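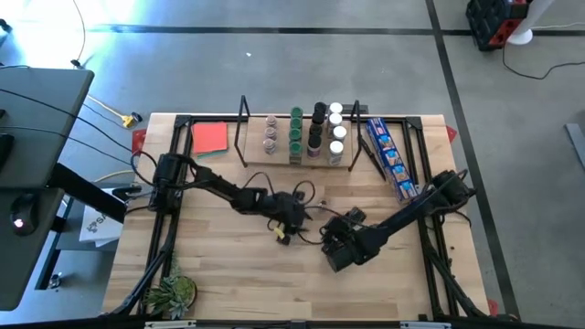 Notebook, September 26, 2024 — Sastidero garrison water model

Picked up from Marisol's restart of the siege spreadsheet. Question is still the narrow one: could the Sastidero garrison have held through January without the mainland pipe, on cisterns alone, or was the commandant's surrender letter right about the water?

Inputs as they stand:

Garrison strength. Ration strength on the last surviving return is 4000. Tobias reads the final digit group as a copying error by the clerk, and the paymaster's sheet does stop well short of it. Ran both. For now the return is the base case and the paymaster's sheet is the low case.

Cisterns. Greenberg's survey of the upper battery lists 2 rock-cut tanks. He gives length and depth and leaves width blank. Eugénie took widths off the engineer's section drawing, scaling from the gun pit, whose diameter is known. She wants this flagged as soft. Flagged.

Allowance per man. The standing order and the quartermaster's diary disagree. Diary figure is lower and is from the right weeks, so diary figure goes in. The cookhouse and the hospital drew separately, and I have nothing for the hospital except a complaint from the surgeon.

Base case fails well before the relief date. Low case gets there, barely, if the distilling plant ran every day, and the diary mentions the plant only when it broke down.

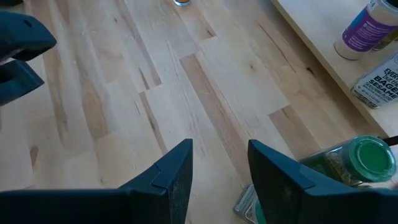 The other thing that moves the result is the pack animals. Mules are in the fodder accounts and nowhere in the water accounts. Gus put them in at a fixed draw, up to 600 head, tapering as they were slaughtered. With mules in, the low case fails too. With mules out, we are back to the commandant having given up early, as Lideo's book has it. I don't think Lideo looked at the fodder accounts at all; none of the footnotes go to that box.

Rain is unresolved. The only gauge was at Dekura, across the strait and on the wet side. Using it raw is wrong. Dwayne suggests scaling by the postwar station pair, which at least has overlapping years. He will do the regression and keep the residuals this time.

Fixes made today:
Column for the lower town was being summed twice after the civilians moved up to the fort. Removed.
Dates before the blockade were on the local calendar in one sheet and not in the others. Converted, checked against the ship arrivals.
Leakage was a typed-in constant of 1000 gallons with no source. Moved to the assumptions tab and marked as a guess, mine. 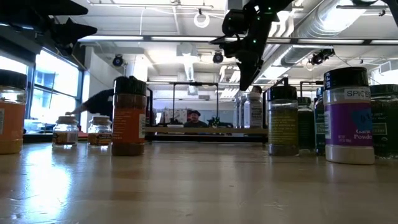 Fig. 1. Tabletop with spice containers at left and right, middle clear.

Open:
Hospital draw. Ask Eugénie whether the surgeon's letter book was filmed.
Tank widths — second person to scale the drawing independently, without seeing her numbers.
Rerun all cases once Dwayne's rain series is in. Do not circulate the current plot.
Fodder box: pages after the slaughter order are out of sequence. Tobias to renumber in pencil.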